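Getting small bits and building blocks off the bed before bedtime?

Posted by trivham_mum, Sep 2, 2026

We're in a small flat and my son does all his playing on our bed, as there's no floor to speak of. Every night I get in and find a block with my hip. I've tried a washing-up bowl, a drawstring bag and plain shouting. Has anyone got a routine that sticks? He's 3 and the collection is now 105 pieces (I counted them in August when I was cross). Also, does a patterned bedspread make it worse? I'm tempted to go plain.

pinkteapot

Ours was the same until we put an old sheet down first. Everything gets tipped out on the sheet, and when it's time to stop you grab the four corners and the whole lot goes in the box. Takes no time at all and he thinks it's hilarious!
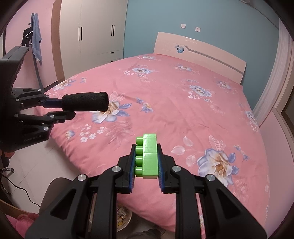 Patterned bedspreads are fine, I'd keep yours if you like it. What matters is the colour of the blocks against it. Mine is salmon pink with big blue and white flowers, and a bright green block like that one shows up a mile off — it's the pale blue ones I'd worry about, they'd vanish into the petals. So do the pale ones first while the light's good, then run your hand flat from the headboard down for the rest.

Khalaf21

Get a bed tray with sides. We had the Pimatov one, it was ok.

sockdrawer

Seconding the sheet, but give it a shake over the bath afterwards, you'd be amazed at the crumbs.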